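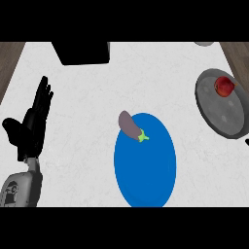
January 15, 2023

So I finally got the hand working in the simulator, and I have been grinning at my screen for most of the week. If you read my November post you'll remember I was stuck trying to decide between two grippers for the little kitchen project, and I promised I'd come back once I had tried both properly. It took longer than I said it would (everything does!), but I have numbers now, and opinions, so get a coffee.

Quick catch-up for anybody new. I'm building a setup that can pick up food and put it where it belongs, and I do nearly all of it in simulation first, on a virtual table with a plate and a pan and some pretend groceries. Eggplant on the blue plate, apple in the pan, that kind of thing. The two contenders were the Podley, a plain two-finger gripper that opens and closes like a clothespin, and the Doucette, a black hand with four long fingers and a thumb. I've been running both through Prernine, the simulator I switched to last summer. The controller is my own mess of scripts and I'm not ready to show it to anyone.

The Podley first. I love this thing. You tell it how wide to open, you tell it to close, and that's your whole job. I had it picking up the apple within an hour of loading the model, and most of that hour was me looking for a wrong minus sign. Out of 94 tries on the apple it only dropped 12, and a good few of those were my fault for coming in too high and pinching just the top. You can see it go wrong, you can fix it, you run it again.

The eggplant is where it got annoying. An eggplant is fat on one end and skinny on the other, and it's curved, so if you grab it anywhere but the right spot it swings around like a pendulum and slides out. With two flat fingers there's nothing to stop it from turning. I tried grabbing closer to the stem, then closer to the fat end, then straight across the middle. The middle was best but it still twisted when the arm sped up. I ended up slowing the lift way down, and then it worked fine and I had time to eat a sandwich between runs.

Then the Doucette. Oh boy. The first evening I loaded it, the fingers went straight through the table and the eggplant shot off into space. I laughed so hard I had to save a video. The reason was dumb, I had left the collision shapes off for the fingertips, so as far as the table was concerned there were no fingertips. If your hand model is doing something haunted, check that before you touch anything else. I spent two nights tuning motor gains that had nothing wrong with them.

Once that was sorted I had to deal with the real headache, which is that a hand has so many joints and every one of them wants to be told what to do. I started out controlling each joint by itself and gave up pretty fast. What I do now is group them — the four fingers curl together on one number and the thumb gets its own. It throws away a lot of what the hand can do, and it made my life about a hundred times better. The pose I start from is a flat, upright hand with the fingers together and a bit of curl at the tips, thumb out to the side. From there the controller swings the wrist over, drops down, and wraps.

And when it wraps, it's so nice! The eggplant just sits there in the fingers and doesn't turn. I could lift at full speed and it stayed put. I did 176 runs with the hand on the eggplant and lost 22 of them, and nearly all of the losses were the thumb landing on the stem cap and skidding off. I think I can fix that by turning the wrist a little more before it closes, but I haven't done it yet.

The apple in the pan was a different story. The pan has a raised rim, and the apple likes to end up right next to it, and a big hand has nowhere to put its fingers in there. It kept bumping the rim and shoving the whole pan sideways. The Podley, being skinny, just pokes in and grabs. So the cheap simple one wins the apple and the fancy one wins the eggplant, and I'm back to not being able to choose, ha.

A few other things I want to write down before I forget them. Friction settings matter way more than I thought. I had the eggplant skin set slippery for a whole batch of Podley runs and had to throw them out and start over. Camera placement matters too. I've been looking down on the table at a slight angle, and I like it because I can see the plate and the pan at once, but it makes it hard to judge how high the hand is. I'm going to add a second view from the side.

Somebody in the comments last time asked if I was going to buy the real hardware. I'd like to! Plokumden sells both, and the Podley is within reach if I skip a vacation. The Doucette is very much not, so it's staying on my screen for now.

Next up is the thumb fix, and then I want to try a banana. If you've done anything with hands and round-ish things next to a rim, please leave me a comment, I'd love to know what start pose you use.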